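Visita a la cocina de pruebas de Pawlak, en Wullbridge
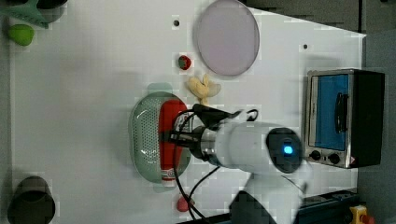 El brazo sobre la botella roja, dentro del escurridor verde. Mesa de pruebas de Pawlak.

El 7 de mayo de 2018 fuimos 13 personas de nuestra asociación a conocer el taller donde Pawlak prepara comidas para escuelas y oficinas. Nos recibió Konrad Sadowski, jefe de turno, que habla despacio y eso yo lo agradecí mucho.

La empresa entrega casi 1000 raciones por día. El brazo trabaja todavía en una mesa aparte, con tareas de recoger y ordenar: botellas, frutas, utensilios de cocina. En enero empezaron con dos empleadas que aprendieron a manejarlo. Una de ellas, Kazimiera Sobczak, lavaba y clasificaba utensilios desde hacía nueve años. Nos contó que al principio tenía miedo de perder su puesto — ahora prepara los ejercicios del brazo y anota los fallos en un cuaderno. Le duele menos la espalda, pero echa de menos conversar con las compañeras del fregadero.

Pregunté si habrá menos trabajadores. Sadowski respondió que este año no, y que para el próximo no puede prometer nada. Me pareció una respuesta correcta, aunque a varios del grupo no les gustó.

Después tomamos café en el comedor del personal. La próxima visita será a Rurerstead, y quien quiera venir puede apuntarse con Remigiusz Pietrzak.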